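Gripper bench, fingers and pads: a small gallery

Hi again! This is the page I kept promising Graham Rudd, who wanted to see what the wrist cameras see before he decides which fingers to order for the Govwood arms. I've been swapping jaws on and off since Monday and I have opinions. My two props stayed the same for every set of fingers: a bottle of water and the big blue button. 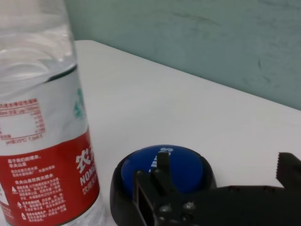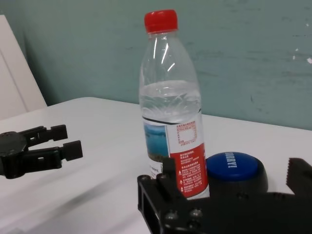 Wrist camera views, both with the toothed jaw at the right, the bottle and the blue button. The second one has the other arm's gripper in it too, over on the left.

So, the toothed jaws first. I went in expecting to dislike them (Pauline Clegg had called them "alligator clips" and it stuck in my head), but on a water bottle they're better than I thought. The plastic gives a bit, the teeth settle in, and you can lift without cranking the force up. I ran 21 lifts with them and dropped the bottle 3 times, all early on, before I slowed the closing speed down. On anything with a hard shiny surface they skate. I wouldn't put them near glass.

The flat pads from Sandiria are the opposite. Lovely on hard things, hopeless on a full bottle unless you squeeze until it buckles. Jeanie Sutherland glued a strip of rubber to her pair and says that fixed it – I haven't tried it yet, but I will!

Pressing the button is a different job altogether and I'm glad I added it. You don't need to grip anything, you just need one fingertip to land where you meant it to. With the Haworth controller I could get down onto the dome gently and stop. With the older Gollwood one there's a little lag at the bottom of the move, and I kept pushing harder than I wanted. It's fine once your hands learn it, but Lacey Birkett sat down cold and had the same trouble, so it isn't only me.

A word on the cameras, as three people have asked. I like them low and close to the fingers. You lose part of the view behind the gripper body (that dark lump in the lower right corner takes up a fair bit of room) and tall things get cropped when you move in on something next to them. What you gain is seeing the fingertip and the thing it's about to touch in one view, and for me that wins. Marjorie Fothergill prefers hers set farther back and we've agreed to disagree.

Prices, for Graham: the toothed set came to 275 with the screws, and the flat pads were a little over that.

Soft fingers are next, if the parcel shows up. I'll add those pictures to the bottom of this page.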